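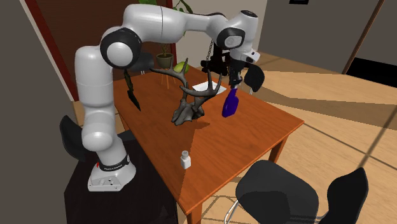 Care of a wooden table

Many readers wrote to me after the page about cutting boards and asked the same about tables. I have worked with wood for 11 years, first with my uncle and then alone, and these are the things I do at home.

Daily cleaning
Use a soft cloth, a little damp, and go along the grain. After this, go one time more with a dry cloth. Do not spray the cleaner directly on the wood. Spray it on the cloth, so the liquid does not stay in the joints.

White rings from cups
Put a clean cotton towel on the ring and press with a warm iron for a few seconds, without steam. Lift and look. Repeat if the ring is still there. On a waxed table I first try a small amount of mayonnaise, left overnight. My wife laughs at this, but on our table it worked two times.

Sticky places
Warm water with one drop of dish soap is enough for jam or syrup. For candle wax, put ice in a plastic bag on top until the wax is hard, then push it off with an old bank card.

Oiling
Only for tables with oil finish! Put a thin coat, wait 20 minutes and wipe all that is left. Lay the oily rags flat outside to dry, never in a ball, for they can catch fire by themselves.

Apostolos Ververidis asked if olive oil is good. I do not use it, it becomes sticky and smells old after some months.

Wahyudi Hutapea, June 2018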